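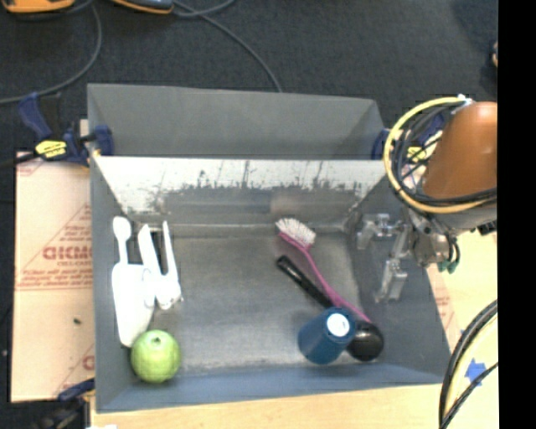
Steltmont, April

Progress report to the Prata fund, second period
Prepared by Halfdan Hjaltested, with Orla Madigan

In this period we worked on the question from our proposal: can the arm learn to pick from a mixed bin when the objects lie on each other? The first period used single objects only. Now the bin holds kitchen things of very different shape, such as a dish brush, a black ladle and a round green object, and they are allowed to touch and overlap.

We recorded 656 pick attempts with 17 objects. Of these, 150 were kept apart for testing and were never shown to the model. The new grasp ranking, which we call Clastus, looks first at what is lying on top and only then at the shape. On the test set it failed 18 times. Most of the failures were long handles under another object, where the gripper took the handle correctly but the upper object came along with it. We count this as a failure, also when both objects arrived at the target.

White objects remain difficult. They become too bright in the camera view and their borders are lost, so two white pieces side by side are often read as one. Virgil Vasiliu is testing a shorter exposure and a softer lamp. The metal walls give reflections too, but these disturb the method less than we expected.

The bin is now held with clamps at the rim. Before this change it moved a little after hard contacts — we had to repeat one full session for this reason.

For the next period we plan to repeat the test at Levberg with the second arm, and Shona Lamont will prepare the data for release. We ask to move the remaining travel money to lighting equipment. The budget table follows in a separate file.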